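Kashindye Small Things
Read me first

Hello, and thank you for stopping by. Kashindye is a collection of pictures and short notes about the small things people carry around and are forever putting down somewhere – earbuds, their cases, keys, buttons, caps and the like. Shabani Minja began it in March with a drawer of odds and ends, and it has grown rather a lot.

What is in it
There are 2,785 pictures, sorted into 18 folders by kind of object. Each picture has a line of plain text beside it giving the object, its main colour and whether it is being held or lying down. Sharon Laizer wrote most of these lines and Rhys Pryor read them all through afterwards, with a good deal of tea.

How the colours are named
We argued over this more than anything else. In the end we settled on everyday words, so you will find lavender, mustard and navy, and no numbers. If two of us disagreed, the plainer word won. Lavender gave us the most trouble, as it slides into grey so easily, and you may well want to check those lines yourself.

The earbud folder
Earbuds have a folder of their own, with 300 pictures. They are fiddly little objects with a rounded head and a small dark opening for the sound, and we have tried to keep that opening in view. The note for the one shown reads "wireless earbud, lavender, held, opening visible".
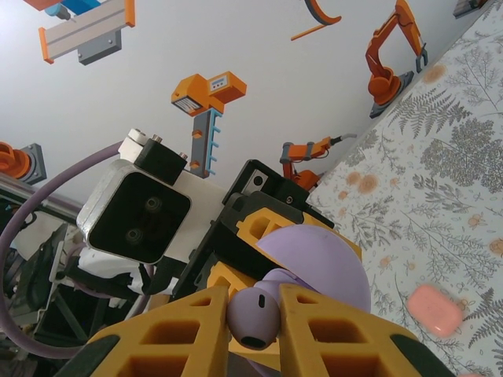
Known gaps
Metal objects are thin on the ground, and we have hardly any keys on rings. A few notes in the buttons folder still say "grey" where "silver" would be kinder. Tumaini Shirima is working through them slowly.

Using it and getting in touch
You are welcome to use the collection for study or teaching, and we would love to hear what you make of it. Please mention Kashindye by name. Corrections go to Aivar Vanags, who keeps the list and does answer, though sometimes after a week or two.

Last updated 2020-08-20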